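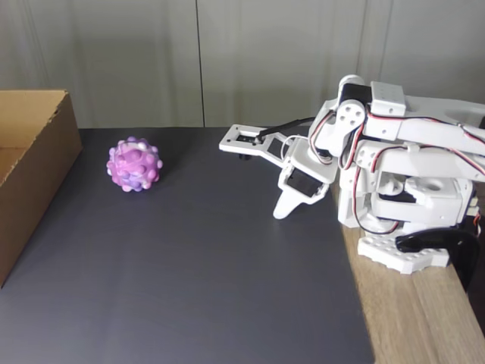 Crossing the Lostus road in a hired camper, worth it?

Posted in: Mountain roads and passes

marmaladevan
Evening all. We're planning two weeks in August and my other half has set her heart on driving the Lostus road from the coast side, over the top and down to Flullel. I've read everything from "a gentle afternoon" to "never again", so I'd love to hear from anyone who has taken something bigger than a car. We've a Natico camper booked (the middle size, not the enormous one) and I'm happy enough on narrow lanes at home, but I do go a bit quiet when there's a drop on my side.

oldbootsandtea
Oh, you'll love it! We went up in a camper two summers ago and I still bore people with it. There are 53 bends, all numbered on little posts, and the tight ones are mostly in the first half. Second gear, take your time, and let the locals past when there's a lay-by — they'll give you a wave. Stop at the Kárason farm near the top if the flag is out, they do soup and a very good rhubarb cake.

pebbledash_336
I'd be more careful than that, with respect. It's lovely in a car. In a camper I found it hard work, and meeting the coach at bend 31 took ten years off me. The surface past the farm was badly broken up when we went. There's a perfectly nice valley road that adds 257 kroner in tolls and saves your nerves.

oldbootsandtea
Fair point about the coach, though it only runs in the morning, so set off after lunch and you should miss it. I can't agree about the valley road, I'm afraid. Tunnels and lorries the whole way!

marmaladevan
Thank you both, this is just what I was after. Does anyone know if Natico mind you taking it up there?

hillfog
Check your paperwork. Ours allowed it but the excess went up to 3000 for any underbody damage on mountain roads, and it was tucked away on the back page. Also the top gate shuts on 1st November whatever the weather, not that it'll bother you. I'd go Flullel to the coast myself, then you're on the inside for the worst of it.

pebbledash_336
Now that I do agree with. Go from Flullel.

marmaladevan
Right, turning the whole route round then. She's got the map out again.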